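Telmo Carrasco wants to talk about the failures. The Stoltby group, where he runs data gathering, has 2559 recorded grasps so far, and he would like a lot more of them to be bad.

"Everyone sends me the nice ones," he says. "The arm goes in, the bar comes up, good. What does the model learn from that? It learns that life is easy."

I had come to Brirnton with doubts of my own. The last system I saw there, Dumex, was sold as self-teaching and needed two people beside it all day. Carrasco doesn't argue. His still needs one, and in January that person threw out 293 attempts for bad labels -- a miss marked as a grab, mostly.

So is it learning, or is it memorizing one bin? He takes a while over that. "With six bars? Some of both. I can't prove to you which."

The bars are red and green, and the arm has to work out which one it can reach without jamming a finger between two others.
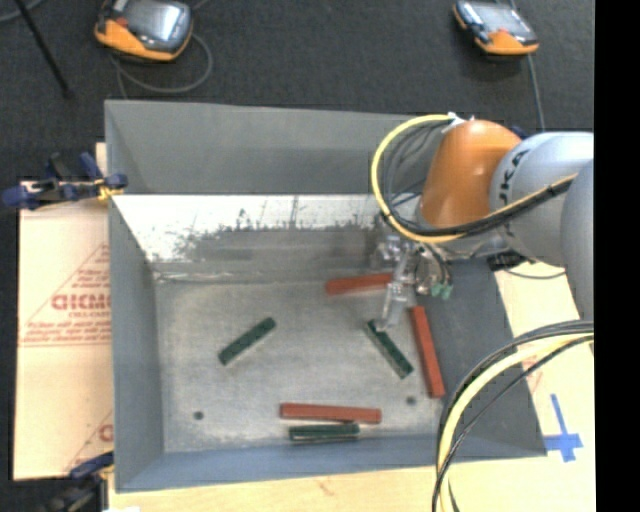

Bars lying side by side are the worst, he says, and so is anything close to a wall. Giraldo, the older model, managed 245 clean picks before the group stopped counting. Carrasco won't quote a success rate for the new one. "You'd print it, and then somebody would buy it."

I asked when he would trust it overnight with the lights off. "Ask me after it sees a second bin," he said.

2/24/22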